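Why Does My Bread Go Stale So Fast? A Kitchen Project Report
Pongsak Sangkhawat, Food and Everyday Science, final project

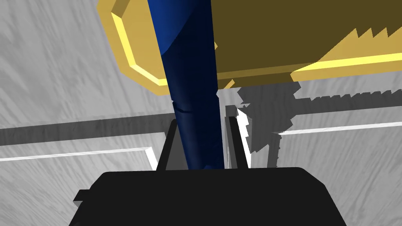
Blue cylinder between two black gripper fingers (computer rendering).

So my question started with a sandwich. I bake most of our bread at home and my roommates eat it, and the deal was always that I bake and they buy the flour. Then last December they started complaining that by the second day my loaf was like chewing a doormat, while the sliced stuff from the Pokcombe grocery stayed soft for a week. I said it was full of additives. They said they didn't care! When this class asked us to pick a question from our own lives, I already had one.

Before I did any reading I thought stale meant dried out. Bread sits there, water leaves, bread gets hard. That is part of it, but a loaf can go stale even if it's wrapped up tight and hardly loses any water. The bigger thing is the starch. When you bake dough, the starch soaks up water and swells and goes soft and kind of gel-like. As the loaf cools and sits, the starch slowly firms back up into a more orderly shape, and the crumb gets stiff and crumbly. The textbook word is retrogradation, which I have now said out loud so many times that my roommates groan when I get to the second syllable.

The part that surprised me most was the fridge. My mom always kept bread in the fridge, her sister in Sriwong still does, and so did I until this project. But starch firms up faster at fridge temperature than it does on the counter. Freezing is fine (it pretty much stops the whole thing), so the fridge is the one cold place you don't want. I called my mom about this and she said the bread in our house never lasted long enough for it to matter.

What I did

I used one plain white recipe for every loaf: 300 grams of flour, water, salt, yeast and a spoonful of oil. I made three loaves in one afternoon, let them cool all the way, and stored one on the counter in a paper bag, one on the counter in a zip bag, and one in the fridge in the same kind of zip bag. I cut a slice off each every evening and weighed the rest on the kitchen scale.

For softness I wanted a real number and didn't have a real machine, so I set a jar of dried beans on each slice for a minute and measured how far it sank with a ruler. The jar with the beans in it weighed 1307 grams. It's a crude method and I know it. The ruler only has millimeter marks, and the jar wobbles if the slice isn't cut flat. I also had my roommates taste the slices with their eyes closed and rank them, softest to toughest.

What happened

The paper bag loaf lost the most weight, no contest, and its crust stayed crisp the longest before turning to rock. The zip bag loaf on the counter barely lost any weight, but the crust went leathery by the next morning. The fridge loaf barely lost weight either, and it was still the firmest one in the jar test on the first evening and again on the second. By the third evening the paper bag loaf had caught up with it and I couldn't tell them apart with my ruler.

The tasters agreed with the jar the first two nights. On the third night they split, and one of them ranked the fridge slice softest, which I can't explain except that she had a cold.

I also toasted leftover slices from the fridge loaf, and they came back to life in a big way. Heat loosens the starch up again for a while, so you get soft bread as long as you eat it pretty quick. Once it cooled it was worse than before I toasted it.

What I would do differently

More loaves, first of all. One loaf per storage method isn't enough, and my oven has a hot corner, so one of them came out darker than the others (I gave that one the paper bag, which in hindsight muddies things). I'd also add a freezer loaf. I meant to, but the freezer was full of dumplings. And I want to try a dough where you cook a little of the flour with water first, because a baker at the Holtent market told me hers stays soft for days that way.

For now I slice the loaf the day I bake it, leave out what we'll eat by the next night, and freeze the rest. The complaints have mostly stopped. They still won't buy the good flour.

Comments

Sosia: My grandmother kept hers in a crock with a cloth over it and it was always tough by day two, we just dunked it in soup. Did you try that kind of storage?

breadbin_dad: The hot corner thing matters more than you'd think. Turn the pans halfway through and run it again, I'd love to see if the fridge loaf still loses.

Pongsak: @Sosia no crock, but I could fake one with a soup pot! Adding it to the list. @breadbin_dad will do, once the dumplings are gone.

Contact the class page editors | © 2025 student authors | Back to top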